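Two hands are better, if they agree

Ask Sanne Wouters what makes a cardboard box difficult and she will talk for twenty minutes. It bends. It slides. Its flaps go wherever they like, and if two arms take hold of it and disagree even slightly about where it should go, one of them wins and the cardboard loses.

Her group at Hultano has spent the past year on exactly that disagreement. The usual way to teach a pair of arms is to have a person guide both through a task many times, then train one program to copy the lot. It works nicely on a good day. Move the box a little, though, and small errors on the left pile up with small errors on the right.

The new method, which the team calls Sudora, trains each arm to guess what the other is going to do next. Every guess is checked a moment later against what really happened, and the gap between the two becomes part of the lesson. It's a lovely idea, and so simple that Jannik Ehlers wrote the first version in March over a long weekend!

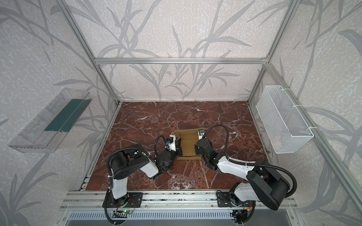
What surprised everyone was how little teaching it needed. The older program had been fed 4000 guided runs. Sudora got 302, and in testing it dropped or crushed the box 19 times where the other had done so far more often — so often that Ehlers checked his sums twice before showing anyone.

The best part, for me, was hearing about the corrections. When one gripper starts to slip, the other eases off before the cardboard buckles, a habit that none of the human guides had set out to teach. Wouters thinks it comes straight from the guessing. Her colleague Aarne Kauppinen is less sure, and suspects the changes they made to grip force that same month. They are now running the two apart to find out.

Bags are next. Kauppinen has already bought a drawerful of them, in paper and in cloth, and he expects the cloth ones to be awful.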